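Prerham Games Lending Shelf
Progress report to the Winach Fund
Prepared by Krystyna Zalewska, 20/07/2020

Teresa, sorry for the rush, you asked for this before the panel sits. Short version: sorting on track, cataloging behind, money fine.

1. Cases and handles

Went through the carry cases first as they get the most wear. Checking handles, hinges, brackets. Anything that gets lent out has to survive a bus ride to Dondlow and back. Black plastic handle on a metal bracket is the type we want to stick with, easy to grip. Spares quote from Zieliński still to come, have chased.
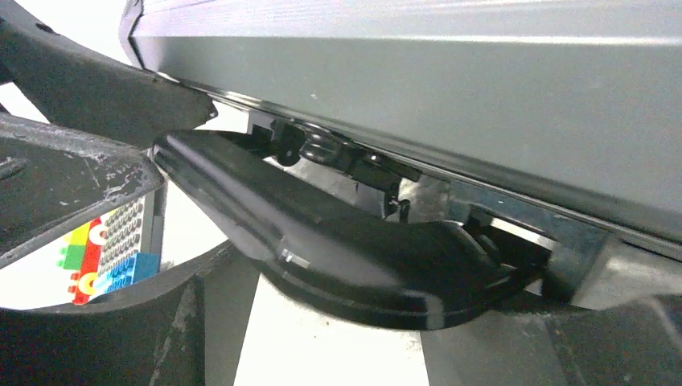 2. Sorting table

Gorazd runs the sorting. Building toys and game sets go out on the marble top together, then get split by type. Baseplates are kept with the bricks now, before they were in with the board games and familes never found them. Poker case gets opened and gone through at the same sitting. Cards stay boxed and go in the case with the chips. Loose bricks go in bags by color, blues are next.

Slower than planned. 17 sets fully cataloged, the rest sorted but with no label yet. Ragnvald is doing labels in the evenings, want him on it two afternoons a week if the budget line allows.
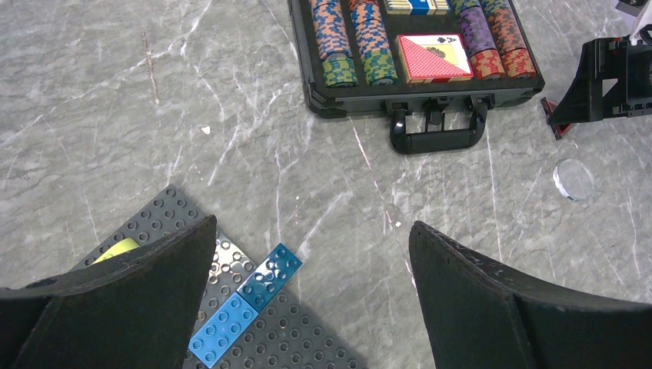 3. Poker set

Keeping it in the adult lending section. Chips go back on edge in the troughs, buttons in the middle slot, and the borrower card will say so. Foam in the lid is to be looked over at each return. Still need to write up a contents sheet, Timothée has a draft but it needs cutting down to one side of paper. 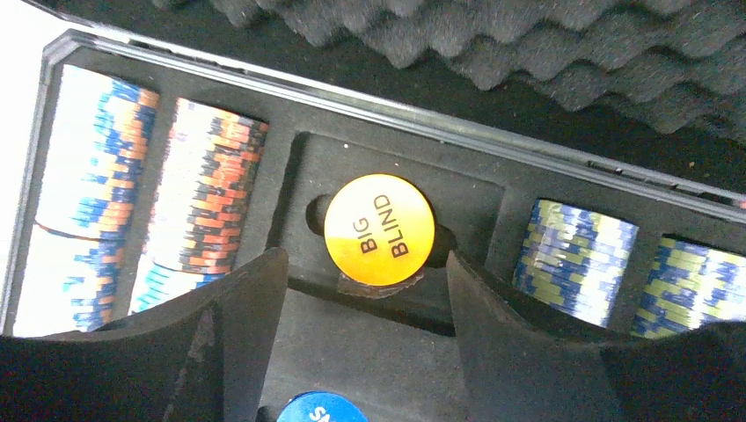
Poker case with Big Blind button in the center slot.

4. Money and next steps

Underspent on storage, on budget for evrything else. Would like to move the storage leftover to labels and bags, please confirm by email.
Still to do: rest of the labels, contents sheets, handle spares, loan form.
Opening to borrowers in December as agreed. Full accounts to follow with the next report.

K.Z.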